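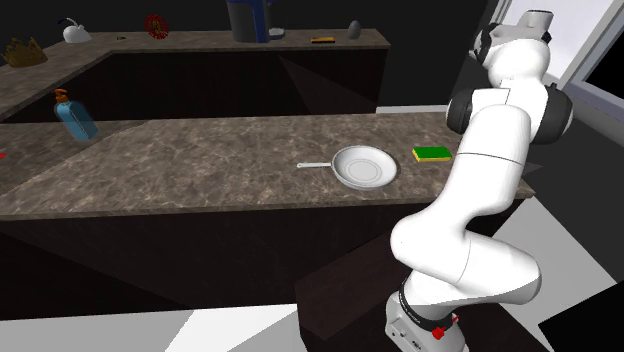

Flalley Light Electric Vehicle Trial: Progress Report to the Funding Partner

29 May 2020
By the Program Office, Flalley
3 min read

Purpose of this report

This report covers the second stage of the Flalley trial of light electric delivery vehicles. It sets out work completed against the funding agreement, matters still open, and the program for the next stage. Financial statements have been supplied separately.

Vehicles and kilometres

Two prototype vehicles, both of the Zaria three-wheeled design, are now registered for restricted road use. Each has a kerb weight of 273 kilograms with the battery fitted and is rated to carry a payload of 250 kilograms. The agreement called for a kerb weight of no more than 280 kilograms, and that requirement has been met.

Range on a full charge was measured at 107 kilometres on the flat test circuit with no load. Range with a full payload has been measured only once, on a day of strong headwind, and we do not propose to report a figure until the run has been repeated.
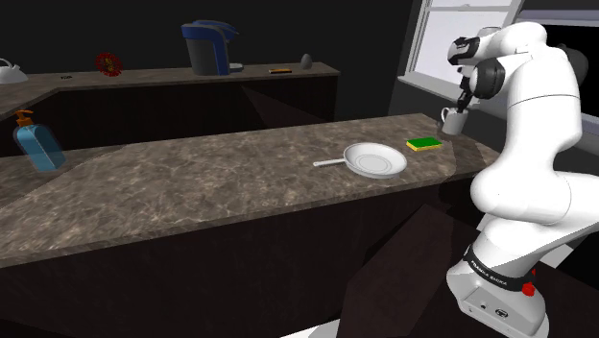
Program Office
Vehicle Trials and Reporting, Flalley

Charging and depot works

The Surkine depot has been rewired to allow both vehicles to charge overnight from standard outlets. Metering has been installed on each outlet so that the energy cost of every delivery shift can be recorded. The depot driveway was resurfaced at the landlord's expense and there is no charge to the grant.

Matters requiring attention

The parking brake on the second vehicle did not hold on the steepest section of the Simon Street route. The vehicle was withdrawn from that route the same afternoon and a revised cable and lever have been ordered. The first vehicle has the same part and is restricted to level streets in the meantime.

Supply of replacement tyres remains slow. The size is uncommon, and the current order has been deferred twice by the distributor. We have asked a second distributor to quote.

Driver familiarization was suspended in the autumn while physical distancing rules were settled. As each cab seats one person, instruction will resume with the trainer following in a separate vehicle. The revised procedure is with our insurer for approval.

Next stage

Subject to the brake repair, daily delivery shifts from Surkine will begin in July. We will repeat the loaded range test before then and forward the result as an addendum. No variation to the approved budget is sought. We do request that the date for the final vehicle inspection be moved to the end of the next stage, so that the new brake parts can be assessed after regular use.

Contact the Program Office | © 2020 Flalley | Back to top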